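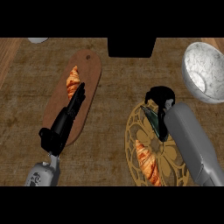

Follura pauses two-arm kitchen program after gripper fault

MUNDACH, 2nd December – Follura has stopped all two-arm food handling on its Veloso system after a fault in the right gripper control. The fault was found in November, during simulated tests with croissants, a cutting board and a trivet. No person was hurt, and no customer machine was running the affected software.

In the tests, the two arms work over the same table from opposite corners. The right gripper should open fully before its arm moves away. In 7 of 655 runs, the controller reported an open gripper while the fingers were still partly closed. In 4 of these runs the arm then continued its path with an object still in the hand, and came into the area reserved for the left arm.

"We are sorry for the delay this brings to our partners," said Linnea Moen, head of safety at Follura. "The simulator did its work and showed us the fault early. But our own check of the results was too slow, and it took us up to 4 days to understand that the seven runs had the same cause."

The cause is a timing error between the finger sensors and the Skona motion planner. When both arms ask for a new path at the same moment, the planner can read an old finger position. The left arm uses the same planner, so it is also included in the pause.

Follura has prepared a correction and has repeated 602 runs with it so far. The fault did not come back in these runs – the remaining ones will be finished before any arm is allowed to move near people again.

Partners who have a Veloso unit on loan are asked to keep it switched off at the wall and to wait for written notice. Single-arm units are not affected and can be used as normal.

Media contact: Linnea Moen, Follura, Mundach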